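Análisis: kit de puesta a punto Brodent para pinzas paralelas

Por Raluca Ghiță
Sección: Banco de pruebas
Equipo: célula de dos brazos sobre mesa
Tiempo de uso antes de publicar: 4 meses

El Brodent se vende como kit de mantenimiento para pinzas eléctricas de mandíbulas paralelas en brazos colaborativos. Lo compramos en agosto para sustituir una caja de herramientas sueltas que había crecido sin criterio. Este análisis se limita a lo que hemos hecho con él: cambio de dedos, comprobación de paralelismo, ajuste del punto de cierre y verificación posterior con piezas. No hemos probado los accesorios para ventosas, que se piden aparte.

Contenido del maletín

Llave dinamométrica corta con puntas hexagonales y torx, juego de galgas, dos bloques patrón de acero, un calzo de centrado, una base de reloj comparador (el reloj no viene incluido), grasa en jeringa, fijador de roscas de resistencia media y una cinta abrazadera para recoger cable. El manual está en inglés y alemán. La traducción española que ofrece el distribuidor, Enache, es correcta salvo en la tabla de pares de apriete, donde se han intercambiado dos filas. Conviene imprimir la tabla original y dejarla dentro de la tapa.

El maletín es de plástico rígido con espuma troquelada. La espuma sujeta bien las galgas y mal la jeringa, que se sale del hueco si se transporta en vertical.

La célula

Dos brazos enfrentados sobre una mesa blanca, cada uno con su pinza. Zona de trabajo cubierta con papel mate, que se cambia cuando se marca. La tarea habitual es manipulación de piezas pequeñas, con entregas de un lado al otro. Las pinzas abren y cierran muchas veces por turno y el desgaste aparece primero en las caras internas de los dedos, después en la guía.

Antes del kit, el procedimiento dependía de quién estuviera. Silviu Hodoroagă ajustaba el cierre a ojo con una hoja de papel; Domnica Stoica usaba un taco mecanizado en el taller. Los dos métodos daban resultados aceptables y distintos entre sí, de modo que un programa afinado con uno fallaba con el otro.

Cambio de dedos

El procedimiento del manual tiene 7 pasos. Lo seguimos tal cual las primeras veces y luego alteramos el orden de dos.

Brazo en posición de servicio, con la pinza hacia arriba y a la altura del pecho. Parada de seguridad activa y tensión de herramienta desconectada. Se retiran los tornillos de cada dedo, se limpia el asiento con un paño sin pelusa y se comprueba que no queden restos de fijador en la rosca. El manual indica aplicar fijador nuevo antes de presentar el dedo. Nosotros presentamos primero, medimos con la galga y aplicamos después, porque con el fijador puesto no hay margen para corregir si el dedo asienta torcido.

El calzo de centrado entra entre los dos dedos y los mantiene simétricos mientras se aprieta. Es la mejor pieza del conjunto. Con el taco antiguo había que sujetar con una mano y apretar con la otra, y el dedo giraba ligeramente en el último cuarto de vuelta. Con el calzo, la desviación que medimos tras el apriete quedó siempre dentro de la galga más fina.

La llave dinamométrica merece un comentario menos favorable. El salto es poco perceptible en la parte baja de la escala, que es donde trabajan estos tornillos. Daithí Gilmartin la comparó con la llave de referencia del laboratorio y el valor era bueno; el problema es notar que se ha llegado. Con guantes, directamente no se nota. Terminamos usando la nuestra, una Virum de hace años, para el apriete final.

Tiempo medio por pinza, con el procedimiento ya asimilado: 15 minutos, sin contar la verificación.

Paralelismo y punto de cierre

Los bloques patrón se colocan entre los dedos y se cierra a fuerza mínima. Si la luz pasa por la punta o por la base, el dedo no está paralelo. La base del comparador permite cuantificarlo, aunque el imán es débil y sobre una mesa no férrica no sirve. Nosotros atornillamos una pletina de acero a una escuadra para tener donde fijarla. El fabricante debería incluir algo equivalente, o al menos advertirlo en la ficha.

Para el punto de cierre, el manual propone guardar la posición medida en el controlador como desplazamiento de herramienta. Funciona siempre que se anote también la temperatura de la pinza. En frío y tras una hora de trabajo obtuvimos lecturas diferentes, pequeñas pero repetibles. Ecaterina Crăciun añadió a la hoja de registro una casilla para ello y ahora medimos siempre después del ciclo de calentamiento.

Recogida de cable

La cinta abrazadera parece un accesorio menor y en nuestro caso tuvo consecuencias. El cable de la pinza necesita holgura para el giro de muñeca, y toda holgura sobrante acaba colgando en la zona de trabajo. La cinta del kit sujeta sin morder la cubierta y se puede recolocar. Es corta: da una vuelta y poco más en la sección más delgada de la muñeca. No llega en la sección gruesa. El recambio largo existe en el catálogo, referencia 302, y se vende por separado.

Nuestra recomendación es recorrer con el brazo en modo manual las posturas extremas antes de cerrar la cinta, y dejar el bucle por el lado contrario a la pieza.

Verificación con cubos

El kit no incluye piezas de prueba. Utilizamos cubos de colores, baratos y fáciles de sustituir. Se reparten sobre el papel, con orientaciones distintas, y se ejecutan recogidas sueltas a velocidad reducida. Miramos tres cosas: que el cubo no gire al cerrar, que no se desplace hacia un lado (señal de que un dedo llega antes) y que el cable no invada el recorrido.
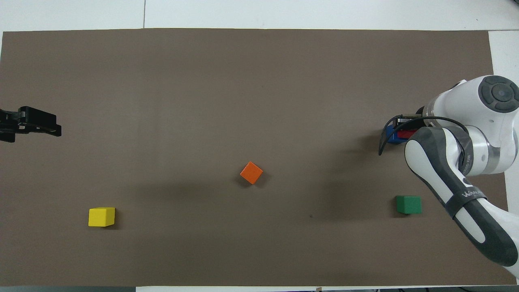 Verificación de la pinza del brazo derecho, con los bloques azul y rojo sujetos. El cable negro describe un arco amplio y su extremo queda justo por encima del papel.

El agarre de más de una pieza no figura en el manual. Lo usamos como comprobación exigente: con dos cuerpos entre los dedos, cualquier falta de paralelismo se reparte mal y uno de ellos tiende a escurrirse. No sustituye al comparador, pero detecta en segundos un dedo mal asentado. También obliga a revisar el cable, como se aprecia en la foto; un bucle de esa amplitud es el que pedimos recoger antes de pasar a velocidad normal.

La sombra del brazo sobre el papel es otro punto que conviene vigilar si la célula trabaja con visión. Un cubo dentro de la sombra puede dar un contorno distinto del mismo cubo a plena luz. No tiene relación con el kit, pero la verificación es buen momento para comprobarlo – basta con dejar una pieza a cada lado.

Durabilidad

Tras estos meses, las puntas torx siguen sin redondear y las galgas no presentan óxido. El calzo tiene una marca en una arista, por una caída, y hubo que repasarla con piedra fina. La jeringa de grasa se agotó pronto; casi toda se fue en las guías de la primera revisión. El repuesto de Plerkberg tiene la misma especificación y la boquilla encaja.

Un cierre del maletín se partió un jueves por la mañana, sin golpe previo que recordemos. Enache envió otro sin coste.

A favor
Calzo de centrado preciso y rápido de usar.
Bloques patrón bien rectificados.
Puntas de buena calidad.
Procedimiento escrito claro en la versión inglesa.

En contra
Salto de la llave poco perceptible a par bajo.
Base de comparador con imán insuficiente y sin reloj.
Cinta abrazadera corta.
Error en la tabla de pares de la traducción española.

Valoración

Para un taller que mantiene una sola pinza y ya dispone de llave dinamométrica y comparador, el precio del Brodent es difícil de justificar; compensa pedir solo el calzo y los bloques, disponibles como recambio. Con dos o más pinzas y varias personas interviniendo, el kit completo se amortiza por la uniformidad del ajuste. Desde que lo usamos no hemos tenido que retocar programas tras un cambio de dedos, que era el motivo de la compra.

Seguimos pendientes de probar el calzo ancho para dedos largos. Enache lo tiene anunciado sin plazo de entrega.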